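4.3 Clearing a table before packing the case

This section applies to the Butent perforated tabletop and to the hard or soft carrying case supplied with the Idar picnic set. Read section 4.2 first if the case has not been opened before.

1. Place the case flat at one end of the table with the handle facing the items to be packed. Leave at least 35 cm of clear surface in front of it.

2. Check every bottle before moving it. A squeeze bottle may be left on its side only if the cap is fully closed.

3. Remove all food. Slices of fruit and other loose pieces go into the food box, part no. 1109, and never into the case.
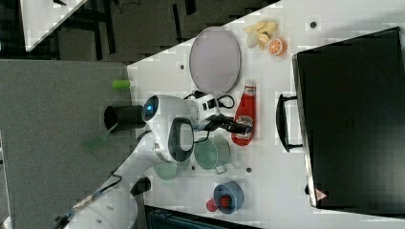 4. Empty the cups, then the bowl. Small items left in a bowl are easily missed when the bowl is turned over.

5. Wash and dry the plate, bowl and cups. Allow 2 hours of air drying if no towel is available.

6. Pack in this order: plate flat against the base, bowl on top of it, cups inside the bowl. Pack bottles last, upright in the side pocket.

NOTE: Cups with handles do not nest. Lay them beside the bowl with the handle toward the hinge.

CAUTION: Do not load the case above 7 kg. The handle is not rated for more.

CAUTION: Liquids pass through the holes in the tabletop. Wipe up spills at once and check the floor underneath.

7. Close the case and press both latches until they click.

To order replacement cups, see section 9.

Section revised 2019-03-26, P. Akanda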